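Search this site Search Go

February – posted by Karthik Biswas

# Hela table-top set – README

Quick notes, will tidy up later. Short clips and stills of small things on a long table: trays, tubs, handled bits and bobs. Put together by me and Imtiaz Hettiarachchi for the Ornell folder.

## What's in it

- 59 clips, 57 usable. The 2 bad ones are still in there, marked `skip`
- one text file per clip – what was on the table, who set it out
- `layout.txt`, tray positions at the start of each go. Imtiaz's spelling, sorry

## The things

Small steel trays, clear boxes, anything with a handle. Keep to the names in `things.txt` – "tray" not "dish", "box" not "tub" (yes I know I wrote tub up there). Colours go after the name, eg `rod, pink`.

## Setting out

Tray first, flat on the table. Then whatever goes in it. Long things may stick out over the rim, that counts as in. If it touches both tray and table write `both`.

People round the table is fine. Hands over the table get a `h` in the notes. 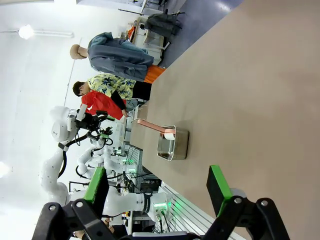

Shadows have caught us out twice in the labels, so check agianst the text file before changing anything. Some 100 notes still need a second read – Guzmán batch first, then Ellirov.

## Known problems

- clip names skip a number after the first batch
- `rod` and `handle` both used for the same thing in older notes

Fixes to Imtiaz please, I'm away til the end of the month.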